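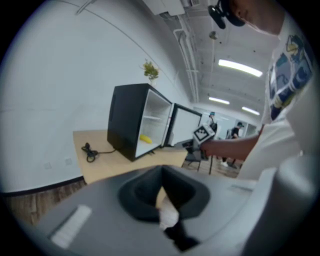
Mini fridge on the table, door open to the right, one wire shelf in.

Section 3: Setting up the mini fridge

I wrote this section after helping my neighbor Jianhua Shao get a little fridge going in a spare room, so it covers the stuff we had to stop and look up. If yours is the Purba or the slightly taller Brarnus, the steps are the same. The only real difference is where the dial sits, and I'll flag that when we get there.

Before you plug anything in

1. Pick your table. It needs to be level and sturdy, and the whole base of the fridge has to sit on it with no feet hanging over the front. Push down on each corner of the table first. If it rocks, fix that now, since you really don't want to be sliding folded cardboard under a leg later with a full fridge on top!

2. Find your outlet and leave the fridge close enough that the cord reaches without pulling tight. Plug straight into the wall. No extension cords, no power strips.

3. Uncoil the cord all the way. Mine came wound up with a twist tie and I was tempted to leave half of it bundled (it looks neater, I know), but stretch it out and run it behind the table where it won't catch an elbow.

4. Leave a gap of a few inches behind the fridge so the warm air has somewhere to go.

5. Let the fridge stand upright overnight if it rode home on its side.

CAUTION: Don't lift the fridge by the door or by the door handle. Get both hands under the base, and ask somebody to help if the table is high.

The door and the shelf

6. Swing the door open as far as it goes and check that it clears the wall, the lamp, your chair, whatever is next to it. A door that opens to the right wants its free space on the right.

7. Peel off any packing tape and wipe the inside with warm water and a little baking soda. Dry it with a soft cloth. Go around the door seal too - crumbs in there will keep it from closing.

8. Slide the wire shelf in on its side rails until it stops. It should sit flat. If one corner is up, pull it out and start over.

NOTE: Tall things go on the floor of the compartment. With the shelf out altogether you can stand a big bottle up in there, and that's how I run mine most of the summer.

Turning it on

9. Plug it in and set the dial to the middle. On the Purba it's inside at the back, on the Brarnus it's on the rear panel, down low.

10. Close the door and leave it alone for up to 14 hours before you load it. I know, I know.

What to keep in it

Drinks, yogurt, leftovers in a lidded box, fruit. Bananas are fine on the bottom, though the skins go brown in the cold. The inside is usually still good, and I like them that way in oatmeal.

About the top of the fridge

A small potted plant is okay up there. Keep it light, put a saucer under the pot, and take it down to the sink for watering.

CAUTION: Unplug the fridge right away if water runs down the back, and let everything dry before you plug it in again.

For defrosting and cleaning, go on to Section 4.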